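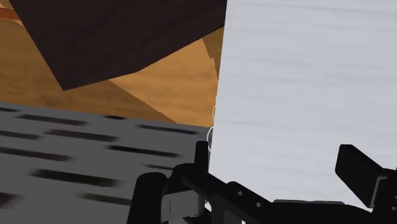 Why does the gripper let go of a part when the emergency stop is pressed?

The grip force on the older units comes from the motor alone, and the emergency stop cuts power to the motor. With no power the fingers can drift open, and a heavy or slippery part may drop.

Gidberg G2 Two-Finger Gripper – Safety Notice and Replacement Brake Kit

The fault affects G2 grippers with serial numbers from 1386 to 2414. Units outside that range left the works with a spring brake on the finger drive and need no change. The serial number is stamped on the mounting flange, on the side opposite the cable exit. If the stamp has worn away, send us the order number and we will look it up.

What went wrong

A customer running a Bollarine arm reported that a flat panel had slipped from the fingers during a routine stop test. The panel landed inside the guarded area and no one was hurt. We ran the same test on our own bench and got the same result with smooth parts held upright by their faces. Parts with a lip or a shoulder stayed in place, but we do not want anyone to rely on that.

The simulation model we supplied with the gripper did not show the fault. It treated the fingers as locked whenever the drive was off, so a part held in the simulator stayed held after a stop. Anyone who used the old model to plan a cell should run the stop cases again with the corrected one. Grasping, reach and collision results are not affected – only what happens after power is removed.

What to do now

Keep people out from under any carried part, as your risk assessment should already require. Lower the carrying height where the job allows it. Do not turn up the grip force to make up for the missing brake. It makes no difference once the power is off, and it wears the finger pads.

Do not reach in to catch or steady a part after a stop. Wait until the arm is still, isolate it, and support the part before opening the fingers by hand.

The brake kit

The kit contains the spring brake, a new drive cover, 5 cover screws and a short adaptor lead. It is free of charge for affected units. Fitting takes about 2 hours and needs a torque driver and the printed sheet packed with the kit. The gripper must come off the arm first. After fitting, repeat the stop test with your heaviest part held low over a soft surface, and note the result in the machine log.

Grippers sold through Martinelli are covered on the same terms. Please order from them directly, as they hold their own stock of kits.

Questions about fitting, or about a part that has already been dropped, should go to Beryl Stockdale in the service office. Please give the serial number, the arm model and the weight of the part.

Related items
G2 finger pads, pair
G2 drive cover, spare
Grekimis mounting plate for G2
Corrected simulation model for G2

Last updated: Saturday, September 7, 2019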